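Week 5: Boxes, bins, and why we store things the way we do

Notes for Material Culture of the Everyday. These go with the Nov 7, 2024 lecture. If you missed it, start with the Clalton chapter and then read these, because I skip a lot of what's in the chapter.

Okay, so last time we stopped at the kitchen cupboard, and I promised we'd get on to the thing that sits inside the cupboard, or under the bed, or in the back of the garage with a lid that doesn't match. The container. I've been looking forward to this one all semester (I know, I know) and I talked too fast in class, so I'm putting down the parts I rushed.

First, a word about words. When I say "container" I mean anything whose main job is to hold other things and stay put. A bag is a different story, because a bag goes places with you, and we'll get to bags in April if the schedule holds. A drawer is a container that belongs to a piece of furniture. A bin, for our purposes, is a container you can pick up and move but mostly don't. Ismael Lacerda asked whether a bathtub full of laundry counts. I said no at the time and I've been wavering ever since. Bring it up in section.

Chests and trunks

For a very long stretch of household history, if you owned things worth keeping, you kept them in a chest. One chest, maybe two. It was a seat and a table as well, and in some homes you could sleep on it. You opened it from the top, so whatever you needed was always at the bottom, and people got around that by putting in a little side tray for the small stuff. Look for that tray when you go to the museum! It's usually up near the lid, on one side, and students walk right past it.

What I want you to take from the chest is that it doesn't sort anything. It holds a household's goods in layers, and the layers follow how often things get used. Winter blankets sink. Candles float. When you read an old inventory and the items seem to come in a crazy order, try picturing somebody standing over an open chest, pulling things out and calling them off to whoever had the pen. The order starts to make sense.

Then come drawers, and drawers change how people talk about their stuff. You get "the sock drawer" and "the good drawer." A chest is never "the sock chest." Once you have several openings, each one wants a name, and then you've got arguments over what goes where. My grandmother had a drawer for string. My mother had a drawer for what she called papers, and it had batteries in it.

See-through and not

Now we jump ahead a good way, to plastic. The big shift for me is less about the stuff being cheap and light and more about being able to see in. Glass jars did this long before, of course, and pantry people had been lining up jars of peaches for generations before anybody stacked a plastic tub. But jars are for food, mostly, and small. With a big clear bin you can look at your own sweaters through the wall. You don't need a label, or you think you don't.

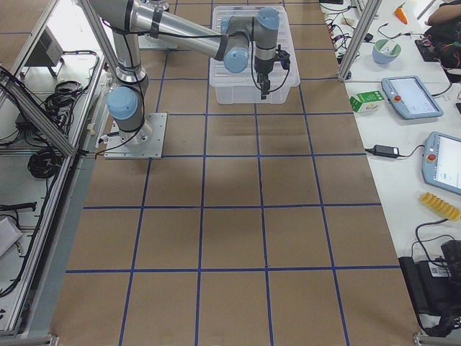
Châu Quan disagreed with me on this in class and said that clear bins make people label more, and that her aunt's closet has tape on every single one, with the date, even when you can plainly see it's Christmas lights. I think she's right about the aunt, and possibly right in general. My counter was that see-through walls show you only the outside layer. You see what got pushed up against the side. The middle of a clear bin is as dark as the middle of any chest, and after a year or so in the attic you'll be digging just like the folks with the blankets.

And then there's the difference between clear and cloudy. Plenty of bins are only sort of see-through. You get colors and rough shapes, and you guess. I asked everyone to go home and guess the contents of one cloudy bin before opening it, then write down what you thought and what was in there. Please do this even if it feels silly. Josué Queiroz was sure he had a bin of cables and it was his sister's old Halloween costumes, which gave us the best ten minutes of the whole class.

The catalog exercise

I handed out pages from the old Trurum mail-order catalog. If you weren't there, copies are in the folder outside my door. Item 901 is the one we spent our time on, the under-bed box. A few things to notice when you read the listing:

The copy never says what the box is for. It says where it goes. "Fits beneath a standard bed" does all the selling. Somebody decided that the empty space under your bed was a problem and that you'd pay to have it filled.

The drawing shows the box already full, everything folded, nothing sticking out. Compare it with the Protard page, where the boxes are drawn empty and stacked. One company is selling you a tidy life and the other one is selling you boxes. I don't know which did better and I'd love it if somebody wrote a paper on that.

The price is listed for a set of 2. Why would you sell storage in pairs? We had some good guesses on this. Ivone Amaral's was that one box says you have some extra things, and two boxes say you have a system. I've stolen that and will be using it forever.

Lids

I had a whole section on lids and ran out of time, so this is short. Lids get lost, lids crack first, and lids are what decides whether a bin can be stacked. A bin without its lid drops a rank in the house. It goes from "storage" to something you toss shoes in. I'd like you to watch for this at home. When a container loses its lid, where does it go next? In my house it goes to the porch, then the garden, then it holds rainwater for a summer, then I get embarrassed and recycle it.

The Araújo reading has a nice bit on hinged lids versus loose ones. It's slow going for the first few pages, so feel free to skip to page 16 and start there. The author cares a lot more about hinges than I do, but the part on biscuit tins being kept for buttons is lovely, and it's exactly the kind of second use we'll be talking about next.

For next week

Bring one container from home that's doing a job it wasn't made for. A yogurt tub of screws, a shoebox of letters, whatever you've got. Don't clean it up first, please! The dust and the old stickers are part of what we're looking at. Be ready to tell us what it held originally, who changed its job, and whether everyone in the house agrees on what it's called now.

Your page on the cloudy bin is due at the start of class, on paper. Tien-fu Wan asked if a drawing is okay in place of the page. Yes, as long as you draw your guess before you open it, and put a few sentences underneath so I can follow what I'm looking at.

Office hours are the same as always, except I'll be in the map room while they fix my radiator.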